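Minutes of the Cernden Science Fiction Reading Group, May 2026

I took notes again, so blame me for any gaps. Makis Manolakis ran the meeting and brought the biscuits (thank you, Makis!).

We started with Narneo, the generation-ship novel, all 1,513 pages of it. Two of us had finished. I loved the middle section, where the ship's gardeners stop believing in the planet, but Makis thought the whole mutiny could go. Sota Sugawara stood up for the ending – he said the last chapter only works if you remember the lullaby from page 149, and then he read it out loud to us, which won over a couple of people.

Short story pick was "The Ichikawa Signal." Everybody liked it. We argued for 30 minutes over whether the narrator is dead, and left it there.

Next book: Falix, a first contact story set in a salt mine. It won the vote over the vampire moon one, which goes back on the list for February.

Money: dues stay the same. 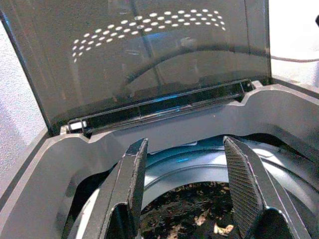
Gripper fingers and an open tinted lid.

Sota will ask the library if we can have the bigger room. I'm emailing the story list to everyone, and Makis is going to look for cheap used copies of Falix. Please tell him if you want one!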